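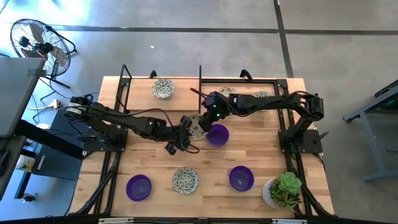
Old kitchen tables are having a moment, and I couldn't be happier! Drive out to the monthly flea market in Konura in July and you'll see them lined up on the grass, scratched and ringed and priced to go. Get there by 6 a.m. if you want one with a drawer.

Mine cost $100 and seats four (six if everyone likes each other). The top was gray with old wax, so I spent two evenings with a scraper and then rubbed in oil until the grain came up all honey and brown. What a feeling! I kept the burn mark near one end, and the knife nicks too.

The sellers at Hinrichs, a barn of a shop on the road to Totel, have 200 more stacked to the rafters, and they'll happily let you crawl underneath with a flashlight. Do it. Look for pegs at the corners, push hard on each leg, and pull out any drawer to smell for damp. Then bring a friend with a truck, some thick blankets and more rope than you think you need.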